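Sunday, August

Slept until nine, which I haven't done since the move. Coffee, two slices of toast, then the laptop. I had told myself I would not look at the run before lunch and I looked at it before the toast was done.

The batch finished at 4:10 in the morning. 300 layouts, all from the simulator, none of them skipped this time. The cluster at Nalwood was quiet over the weekend so we got through the queue faster than I had planned for. The log is clean except for two warnings about contact forces, both in layouts where an object started out slightly inside the furniture. I'll have to fix the placement code for that. It has been on my list since spring.

Writing down what we are doing, because Ctibor keeps telling me my notes are useless to anybody but me, and lately they are useless to me too. The question is whether a policy trained only on rendered rooms gets better when we change the rooms more, or when we change the objects more, if the total number of training episodes stays the same. Everyone in the group has an opinion. Mine was rooms. Ctibor Paulík said objects from the first meeting and has not moved an inch.

So there are two training sets, 1,000 episodes each. The first one has many rooms and a small set of objects. The second has a handful of rooms and the full object library, which stands at 2,311 models after I threw out the ones with holes in the mesh. Same arm, same controller, same number of training steps. The test layouts use rooms and objects that neither policy has seen. We have been calling the whole thing Stisia, after the name of the folder it started in, and by now it is too late to change it.

The result, as of this morning: objects win. The gap is bigger on small, awkward shapes and almost closes on boxes and cups. I went through it three times to see if I had swapped the labels. I had not. I wrote to Ctibor and he sent back one word, which I won't put down.

After lunch I went through the test layouts by hand. The success numbers only say whether the object ended up lifted, and I wanted to see how the arm comes in. I stepped through them and saved stills from the ones I want to talk about on the call. The duck is the one I kept going back to.
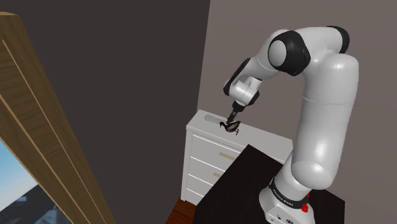

Duck layout, gripper at the upper back of the figure. Grey flat object next to it on the dresser.

What bothers me about this one is the depth. From this view the fingertips and the duck overlap, and I can't tell whether the fingers are touching its back or are still behind it. I need the second camera for that, and I had turned the second camera off to save disk space. So I have to render this layout again with both. Same seed, it should come out the same.

The other thing is the legs. On this model they stick out sideways under the tail instead of standing under the body. I don't know if the figure was made that way or if our import rotated something. If it is the import, then other animal models could have the same problem, and the objects result would rest partly on shapes that are a little wrong. I don't think it changes the order of the two policies, but I want to know before anyone else asks. Wrote myself a script to list every model whose lowest point is far from its center. It gave me a long list, mostly lamps and spoons, which is fair for spoons.

Also the flat grey thing. The distractor objects are placed at random, and in this layout it ended up right by the head. A grasp from the front would have to deal with it. I would like to compare layouts with a distractor that close against layouts where everything is spread out. The positions are all saved, so that is an afternoon of work and no new runs.

Stopped at four and walked down to Hubáček for bread and a plum cake. Rain on the way back. Lunar had been asleep on the power supply the whole time and had to be moved so I could close the lid, and she took it badly.

Called my mother. She asked if the robot works yet and I said there isn't one on my desk, only a drawing of one. She said that sounded cheaper.

Started the duck render again after supper with both cameras on. The queue says nearly two hours. I also put in a second copy with the distractor taken out, to have the pair.

For tomorrow: placement code first, then the import check on the animals. Send Ctibor the table with the shapes split out. Ask at Nalwood how long they keep the weekend files. Buy cat food.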